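Sports Writing Workshop, Unit 9: The Game Story When You Don't Know the Sport

Handout for the evening group. Bring it back next time with your own notes in the margins, please!

Last unit we stuck to previews, and you did well with them (Cristian, the paragraph on the goalkeeper's gloves was a joy to read). Tonight we move on to the match itself, and I've picked handball on purpose. Hardly any of you have watched a full game. Good! You'll have to look hard and ask questions, and those are the two skills I care about most in this course.

A few basics so you can follow along. Seven players a side, including the goalkeeper. Two halves of 30 minutes. A player can take three steps with the ball and hold it for three seconds, and only the goalkeeper may stand inside the six-meter area, although attackers can jump into the air above it as long as the ball leaves the hand before they land. Once you see that leap you'll understand why people fall in love with this game.

Our text is Amparo Arboleda's report on Woltgate against Villca. Woltgate trailed by 2 at the half and won by a single goal. Read it through once just for pleasure, then go back with a pencil.

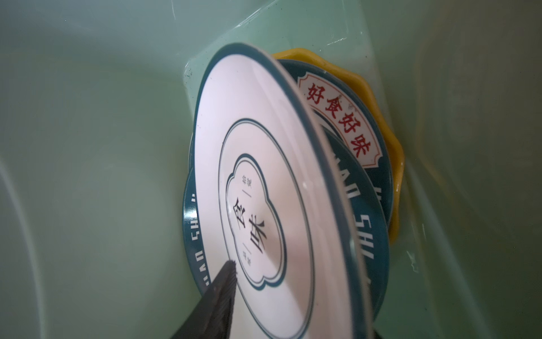
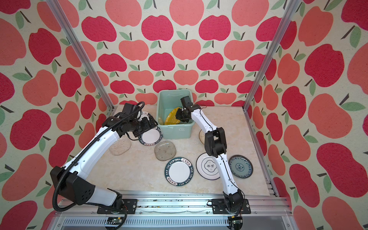

Look at where Amparo starts. She skips the opening throw and the winning goal and gives us the Villca bench during a time-out, with the coach talking and one player staring at the scoreboard. The score itself comes in her third sentence. That's late for a wire report and just right for a weekend feature, and I'd love for us to argue over it in class.

Now the middle section. Handball produces a lot of goals, and a beginner wants to list them all. Amparo mentions 11 and fully describes four. Mark those four. What do they share? (Hint: look at who had the ball just before.)

On numbers: she uses the attendance, 274, exactly once, in the line about how loud the hall was. A small crowd making a big noise tells you plenty about a place. Try moving that figure to the first paragraph and read it aloud. It goes flat, doesn't it?

On quotes: Anselmo Quintero, the Woltgate keeper, gets one line, "I guessed left all night." Amparo told me she had a page and a half from him. Imagine cutting all that!

Exercise for next time: go to any game in a sport you have never played. Youth games are fine, and so is water polo if you can find it. Write 400 words. No more than one quote, and no sentence that begins with the name of a team.

Deisy and Aníbal are swapping drafts first, then everyone else in pairs.

Optional reading: the opening chapter of any boxing book in the library's sports section. Notice how long the writer waits before the first punch.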